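L'atelier du mercredi, ou comment apprendre à une machine à ouvrir une boîte

Le club de robotique Varkari se réunit au sous-sol, salle 401. Personne au lycée ne s'explique ce numéro, le bâtiment n'a que trois étages, et les nouveaux se perdent en général deux fois avant de trouver l'escalier. On y descend le mercredi à partir de 14 heures, avec un goûter, un ordinateur si possible et une certaine tolérance à l'échec.

Cette année, la section des grands prépare la coupe Trullura, épreuve de manipulation. Le règlement tient sur 28 pages, dont quatre consacrées à la couleur des rallonges. L'épreuve elle-même se résume en une phrase : le robot doit ouvrir une boîte, en sortir ce qu'elle contient, la refermer. Un enfant de trois ans y parvient en pleurant un peu. L'équipe, elle, y travaille depuis la rentrée et pleure davantage.

— Au début, on a voulu tout programmer, raconte Tharushi Debnath, en terminale. On avait un tableau avec les angles, les forces, les distances. Il était très beau, ce tableau.

Il est resté accroché au mur, par respect. Le programme, lui, a broyé deux boîtes à chaussures et un paquet de biscuits pour apéritif avant d'être remercié. En novembre, le club a changé de méthode : plutôt que d'écrire les gestes, on les montre. Un élève s'installe à la table, prend une pince dans chaque main et fait le travail lui-même. On enregistre. On recommence. Ensuite le modèle apprend à imiter, avec la bonne volonté un peu raide d'un stagiaire de première semaine.

Il faut avoir essayé pour mesurer l'humiliation. Vos doigts, qui savent lacer une chaussure dans le noir, ne servent plus qu'à commander deux mâchoires. J'ai demandé à prendre un tour. On m'a confié les pinces avec la politesse qu'on réserve aux grands-parents devant une console de jeux. J'ai poussé la boîte, je l'ai rattrapée, je l'ai retournée, et j'ai fini par la faire tomber sur mon pied. Yurii Yurchenko a noté l'essai dans le cahier, colonne « inexploitable », et m'a remercié d'être venu.

Le cahier est l'autre grande affaire du club. Tout y passe : l'heure, le nom de l'opérateur, la boîte employée, l'humeur (« bof », « faim », « contrôle de physique demain »). L'équipe en est à 1 615 démonstrations, dont une bonne part effectuée par Yurii, qui a de la patience et habite à côté. Lesia Nechyporuk, elle, trie. Elle regarde chaque essai, coupe les débuts où l'on se gratte le nez, jette ceux où l'on triche avec le coude. Elle prétend reconnaître chacun à sa façon d'aborder un couvercle. Yurii attaque par le côté. Tharushi prend son temps, puis va trop vite. Le modèle a pris un peu des deux, ce qui donne une longue hésitation suivie d'un coup sec.

La querelle de l'hiver a porté sur la main gauche. Fallait-il s'en servir pour tenir la boîte pendant que la droite travaille, ou laisser chacun se débrouiller ? Deux écoles se sont formées, qui ne goûtaient plus ensemble. Roksolana Ivanyshyn, professeure de technologie et responsable du club, a fini par imposer une règle : même départ pour tous, pinces écartées, et ensuite la gauche s'occupe de la boîte. Les partisans du libre choix ont demandé un vote. Ils l'ont perdu, et la règle est désormais écrite au feutre sur la porte, avec une faute que tout le monde a décidé de garder.

L'argent manque, comme partout. Willedeck, une entreprise de menuiserie du coin, donne ses chutes. Le reste vient d'une vente de gaufres dont la comptabilité ferait à elle seule un article. Les élèves impriment leurs propres supports quand l'imprimante 3D y consent, soit un mercredi sur deux. Quand elle refuse, on trie des vis, activité dont Roksolana Ivanyshyn vante les vertus avec une conviction que ses élèves ne partagent pas.

Et le robot ? Le jour de ma visite, il a tenté sa chance 10 fois devant témoins. Il a ouvert la boîte à quatre reprises, l'a refermée une seule, et s'est longuement intéressé à un coin de table vide. L'équipe a applaudi quand même, surtout pour le coin de table. La demi-finale se joue au printemps, contre les tenants du titre, le lycée Cabrera, dont on dit au sous-sol qu'ils ont un budget, et même une fenêtre.

En attendant, on rejoue le geste. À 17 h 30, quelqu'un propose toujours « encore une, la dernière », et Yurii rouvre le cahier. 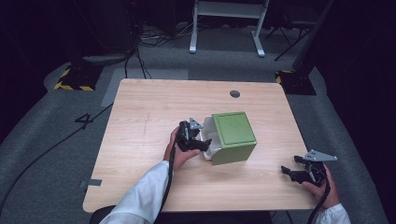 Rhea Layug : Chez nous aussi on a commencé par tout programmer, avec le même résultat sur les boîtes à chaussures. Passer aux démonstrations nous a sauvés, mais variez les opérateurs ! Notre modèle n'avait appris que d'un seul élève, et il avait hérité de toutes ses manies.

gaufre_du_mercredi : Je réclame l'article sur la comptabilité.

Un parent : Merci pour eux. Mon fils me demande maintenant de noter mon humeur quand je vide le lave-vaisselle.

3 commentaires · 28 partages

À lire aussi
Coupe Trullura : faut-il vraiment quatre pages sur les rallonges ?
Lycée Cabrera, la fabrique à trophées
Imprimante 3D au lycée : le guide de survie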